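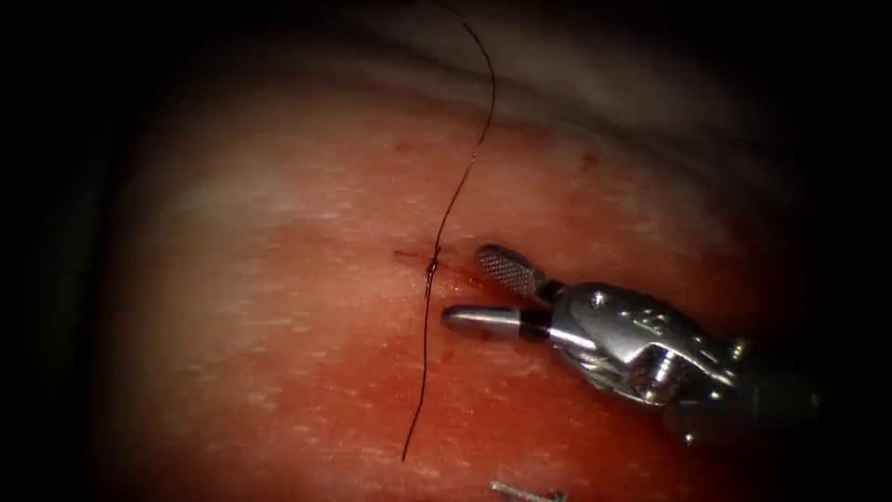
**Mosex-Sutura**, subconjunto `incidencias`. Ficha de datos, revisión de mayo.

Este directorio reúne los episodios de sutura robótica sobre tejido en los que el registro del brazo derecho contiene al menos un fallo de mordaza. Se separó del conjunto principal para que nadie lo mezcle por descuido con los datos de entrenamiento.

## El fallo

El valor de apertura que publica el controlador Flakalard no siempre corresponde a la apertura real de las mordazas. Durante el fallo, el canal `jaw_R` se queda fijo en el último valor válido mientras el instrumento sigue obedeciendo órdenes. En el registro, una pinza abierta puede figurar como cerrada, y al revés.

El caso grave es el segundo. Si el canal dice «abierta» y la mordaza sigue sujetando la aguja, la rutina de retirada arranca con el hilo todavía unido al tejido. Ocurrió en 2 episodios, ambos detenidos con el paro manual. Desde entonces la retirada automática está desactivada en toda la instalación.

## Contenido

```
incidencias/
 video/ vista endoscópica, un archivo por episodio
 cinematica/ posiciones y órdenes de los dos brazos
 eventos.csv inicio y fin de cada fallo
 notas.md observaciones del operador
```

Columnas de `eventos.csv`:

| Columna | Significado |
|---|---|
| `ep` | identificador del episodio |
| `t_ini`, `t_fin` | límites del fallo, en segundos |
| `jaw_vid` | estado de la mordaza anotado a partir del vídeo |
| `jaw_reg` | estado según el controlador |
| `paro` | 1 si se pulsó el paro manual |

`jaw_vid` admite `abierta`, `cerrada`, `aguja`, `hilo` y `no_visible`. Cuando el otro instrumento o un pliegue del tejido tapa la mordaza se anota `no_visible`, aunque el estado se pueda deducir de los fotogramas vecinos.

## Causa

El codificador del eje de apertura pierde tramas cuando la muñeca se acerca al límite de giro. El controlador debería marcar la lectura como caducada, pero la versión instalada repite el último dato sin aviso. Las pérdidas duran más de 90 ms. Las más cortas quedan absorbidas por el filtro y no aparecen en `eventos.csv`.

El pase de aguja es la fase más afectada, por la orientación que exige a la muñeca derecha.

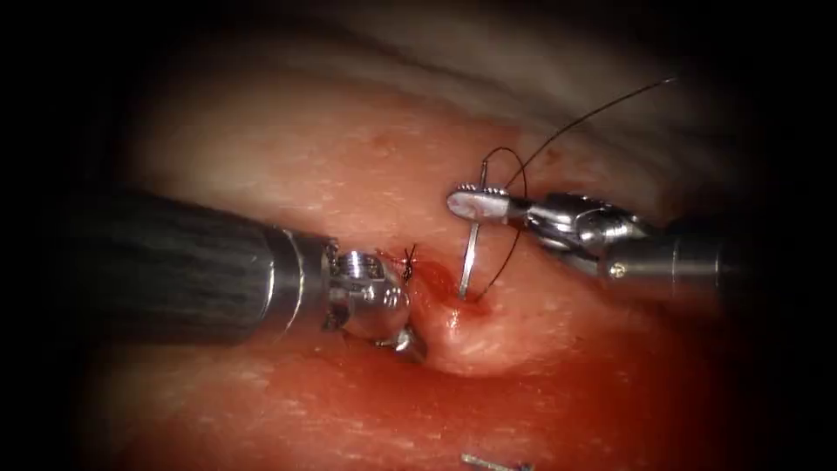
Cattaneo objeta que el límite de giro no lo explica todo: en sus pruebas el canal también se congeló con la muñeca casi recta, justo después de cambiar de instrumento, y pide que se revise el conector antes de dar la causa por cerrada. La objeción está recogida en `notas.md` y sigue abierta.

## Uso

- No entrenar con `jaw_R` en los intervalos listados. Usar `jaw_vid` o descartar el tramo.
- No interpolar entre `t_ini` y `t_fin`.
- Los episodios con `paro = 1` terminan de forma abrupta. La cinemática posterior al paro no es fiable.
- El brazo izquierdo no presenta el fallo en ninguno de los registros revisados.

El cargador de Plillix ignora `eventos.csv` por defecto. Hay que pasarle `--mascara eventos.csv` de forma explícita.

## Pendiente

- [ ] Repetir el ensayo de pérdida de tramas con el conector nuevo.
- [ ] Añadir marca de lectura caducada en el controlador.
- [ ] Revisar los tramos `no_visible` más largos.
- [x] Desactivar la retirada automática.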